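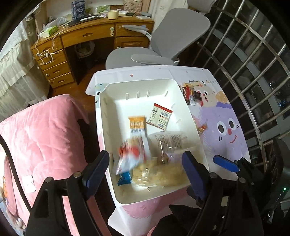

Figure 2. Hand-held gripper over the sorting bin, fingers open to either side. Mixed snack packages, home setup.

Unit 4: Finger Pads, Grip Width and Test Objects
Home Robotics Build, Jondgate Shared Workshop
Notes by Nomvula Mokgethi

4.1 Scope

Unit 3 covered the hinge arms and the handle. This unit covers the padded fingers and the choice of objects for the first pick-and-place trials. The motor mount is left to Unit 5. Bring the assembled handle and both arms.

4.2 Finger geometry

The two fingers close toward a common center line. In Figure 2 the pads are dark blue and the hinged arms are black, with round silver screw heads at the joints. Tighten the arm screws until side play disappears, then back off slightly. An arm that binds at any point in its travel will give a false reading in the grip test.

Pad material is your choice. The Dewulf sheet cuts cleanly with a knife and accepts contact glue. The Rusach foam is softer and holds thin film better, but it tears at the corners. Cut both pads from the same sheet. Let the glue cure for 12 hours before loading.

4.3 Test objects

Packaged snacks are a useful first set. They are cheap, and their surfaces vary more than a set of printed blocks. Three classes matter here:

Stiff-sided packets. The orange-and-white packet in the figure is of the upright kind. Grip across the narrow dimension.

Flat sachets. These present a low edge when lying down. A tilted sachet, as in the figure, gives one finger a place to enter.

Film bags. The pale yellow bag at the bottom of the bin is translucent and holds crisps or puffed snacks. Closing force must stay low. Record crushed contents as a failed pick even if the bag is lifted.

Small wrapped candy is optional. Most pads in this course will miss it at the default grip width.

4.4 Bin clearance

A rectangular bin restricts approach near the walls. With the fingers open wider than the bin, neither can enter without partial closing. Measure the inside width of your own bin and set the open stop below it. Objects resting against a wall should be approached with the finger line parallel to that wall.

4.5 Logging

Use the Clelolow log sheet, one line per attempt. Enter object class, approach direction, result, and pad type. The September group logged 589 attempts; lines with no pad type were dropped from the comparison. Motion blur on a released object is acceptable in stills, but do not use those stills to judge the release point.

4.6 Before Unit 5

Complete exercises 2 and 4. Label spare pads with the sheet name and leave the arm screws accessible for the motor mount.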